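I have been walking to work since June. It wasn't a fitness thing at first. The number 9 bus got rerouted and I was too cranky to learn the new stops, so I walked, and then I just kept going. It's 90 minutes there and back, which sounds like a lot until you remember how long I used to stand in the rain glaring at a timetable.

My sister-in-law Llinos thinks I've lost it. She drives two blocks for milk, so I don't take it too hard.

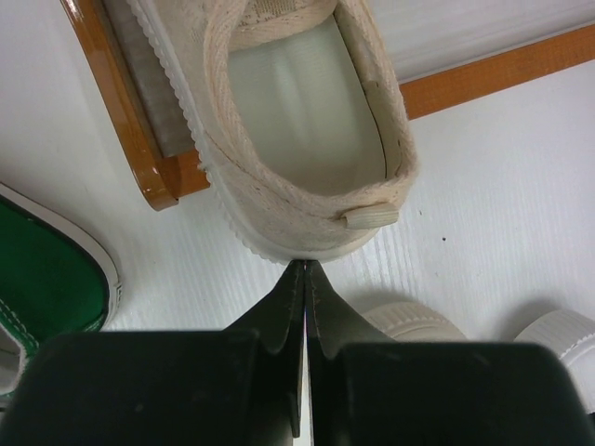
Cream canvas, padded collar. Pretty much my ideal summer shoe.

Anyway, the route! I started out going along the main road, but it's loud and everybody is in a hurry, so now I cut behind the old MacLeish building and follow the creek (there's a heron, I say good morning to it, it ignores me). Then it's up the long hill past the bakery. I have a rule about the bakery. The rule is only on the way home, and I break it all the time.

The biggest surprise is how much better I sleep. I used to lie there at 2 a.m. writing emails in my head, and now I'm out cold before my book hits the floor. 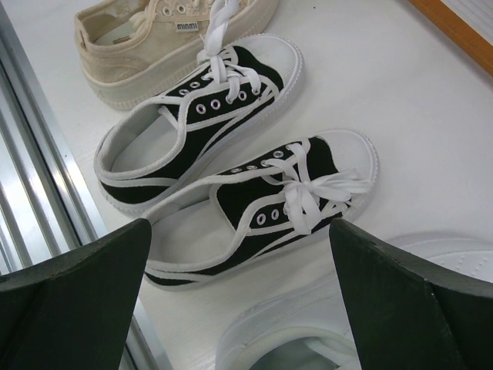

Winter is going to be the real test, though. It's already dark when I leave the office, and the creek path has no lights at all, so I'm back on the main road in the evenings with a headlamp on like a coal miner. Tegwen from work wants to join me for the hill part. I told her fine, but she's buying the cinnamon rolls.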